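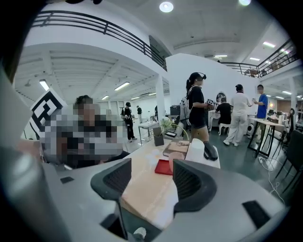
*A red tray and a pale pink cup on the table.*

Good news for anyone who's been trying to get hold of a decent cup of tea in Clostamham on a weekday afternoon – the reading room on Louro Street is opening its doors again in March, and this time it's keeping them open until 6pm.

I've been going on about this place for years, so forgive me if I get a bit carried away. It closed when the boiler gave up, and for two winters the only sign of life was a notice taped inside the glass that got paler and paler until you couldn't read the phone number. I rang it once while it was still legible. It went through to a carpet shop.

Anyway, it has new tenants. Vija Krūmiņa and Austra Org have taken it on together, under the name Podik, and I went along to one of their planning afternoons to find out what we're getting. The short answer is books, tea and somewhere warm to sit (with a new boiler, I did ask!). The longer answer took most of an hour and two slices of caraway cake.

They're starting with 788 books, nearly all of them donated, and you'll be able to borrow two at a time without joining anything. There's a card in the back, you write your name on it, you leave the card in the box and off you go. I asked what happens if people don't bring them back. "Then they've got a book," Vija said, and cut me another slice.

The bit I'm most excited about is the local shelf. When the old Hornorer printworks shut, its sample copies went up into somebody's loft and stayed there, and the family has now handed the lot over – parish histories, seed catalogues, a run of walking guides with the fold-out maps still in them. Those won't be for lending, but you can sit with them as long as you like. I found a guide to the river path that sends you straight through what is now the supermarket car park, and I could happily have stayed with it all evening.

There are 26 seats, which sounds like plenty until you remember how busy it used to get when it rained. Tea will be by donation. Coffee is still being argued over, as Austra would like a proper machine and Vija thinks it'll drown out the quiet corner. I'm with Vija, for what it's worth, though I'd drink the coffee.

What they haven't got yet is enough shelving. They're £600 short of what the joiner has quoted for the back wall, and until that's sorted the travel and gardening sections will be living in crates. If you'd like to chip in, there's a jar at the bakery next door, or you can drop in and speak to either of them in the mornings before opening. They'd also be very glad of reading lamps, as long as the plugs are sound, and large-print novels of any kind. Please, no more encyclopaedias. They've got three sets already and one of them is missing everything from M to P.

Doors open at 10am, with the children's story hour at half past three for the under-sevens. Dogs are welcome in the front room only. The step at the entrance is still there for now, but there's a ramp at the side door on the lane, and the bell works – I tried it on my way out.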